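Juniper Thibodeaux
Process and line notes, mostly packaging and textiles

1/
Notes from the Haslinger open day in Movamberg, March 2023. I went for the laundry and textile handling track, skipped the welding hall, and took the tour twice. Posting this mostly for the two people at work who asked what I saw. Long thread, few opinions.

2/
Format: a short talk, then groups of 14 through the demo hall, then questions at the stations. My first group had a lot of hospital laundry people in it. Second group was students. The students asked better questions about grippers and the laundry people asked better questions about everything else.

3/
Talk was by Gertraud Bühler, who runs the handling group. No slides for the first half. Her main point: cloth has no fixed shape, so the usual approach of storing a part model and matching against it doesn't get you very far. You have to decide where to grab from whatever the heap looks like right now, then decide again after you lift it.

4/
She split cloth handling into pick, separate, spread, fold, stack. Her ranking of difficulty, hardest first: separate, spread, pick, fold, stack. Most of the commercial machines on the market start at fold and leave everything before it to a person. I checked that against our own line and it holds.

5/
Numbers she gave for the two-arm cell on small towels and wipes: 700 cycles in the last test block, 74 of them needing a person to step in. A cycle is one cloth from tray to final position. An intervention is any touch by the operator, including straightening a cloth that the arms would probably have managed.

6/
I asked if that included stops for software. It does not. Software restarts are logged separately and she did not have the figure with her. She wrote down my address and said she would send it. Will add it here if it comes.

7/
The station itself is two white arms, each on its own base, with a brown table between them. Two cream trays and a pink perforated basket sit toward the back, with a clear tiered rack by the far edge. The middle of the table is kept open as working space. When I was at the rail the right gripper had a green cloth over one of the trays.

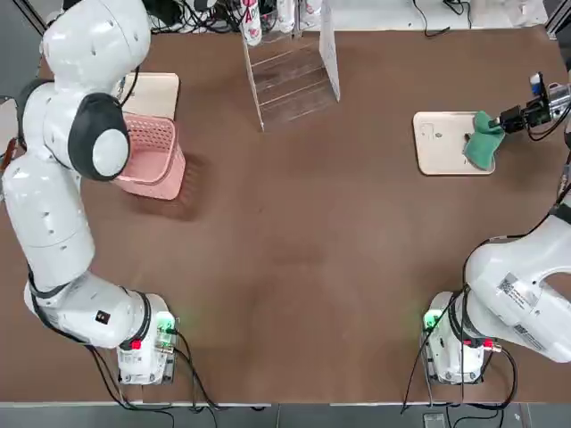 8/
Grip. The jaws close on a pinch of fabric, no suction, no needles. Needle grippers came up in questions (they're common for cut parts in garment work). Bühler's answer was that hospital customers won't accept holes, even ones that close in the wash. One of the laundry people nodded hard at that.

9/
Separating. If two cloths come up together, the plan is to lower, let go, and pick again at a different point. No shaking. They tried shaking and it cost more time than regrasping, plus it moved everything else on the table. I'd like to see that data. Our experience with shaking on a single-axis lifter was better, but that was heavy terry and a much bigger drop.

10/
Motion was slow. Slower than a person by a wide margin, and the staff said so before anyone asked. Open day speed is capped below the test speed, so don't time it from a phone video and quote it. Somebody in my second group was doing exactly that.

11/
Teaching. New cloth types are added by an operator guiding the arms through the task, repeated over a set of sessions. For a plain square wipe they budget 14 sessions. Anything with a hem on one side only or with a loop takes longer. Fitted sheets are not on the list. There was a laugh in the room when that came up, and then two follow-up questions about fitted sheets anyway.

12/
Things I'd want settled before putting one near our line:
- lint buildup in the jaws and who cleans it
- behavior with damp cloth straight from the extractor
- how it recovers when a cloth slides off the table
- cable management, same as every cell I've ever looked at

13/
On damp cloth: not tested in volume. They've run it by hand in small lots. Damp fabric sticks to itself, so separating gets worse, but it also holds its shape when lifted, so spreading gets a bit easier. She would not guess at the net effect. Fair enough.

14/
Next station over was Brirkano with a vision sorter for colored workwear. Conveyor, overhead cameras, air jets. It ran the whole time I was there without a stop. Different problem though, as the garments only have to land in the right bin and it doesn't matter how.

15/
Sandell had a stacker for folded goods. Quiet, simple, and the only thing in the hall with a price sheet on the table. The sheet lists the machine without guarding or infeed, so read the second page.

16/
Practical stuff. Registration desk was slow, go early. Parking is behind the main hall and the signs send you to the wrong gate. Safety shoes were required in the demo hall and they had loaners up to a men's 12. Coffee was fine.

17/
Next open day is in April, same site, with the textile track in the morning only. Sign-up is through the Haslinger events page. If you go, ask about the log for software restarts and post what they tell you.

18/
Reply to a question I've had twice now: no, I don't know if they'll sell the two-arm cell as a product. I asked at the desk and was told it's a development cell and to talk to sales about pilots. I left a card with sales.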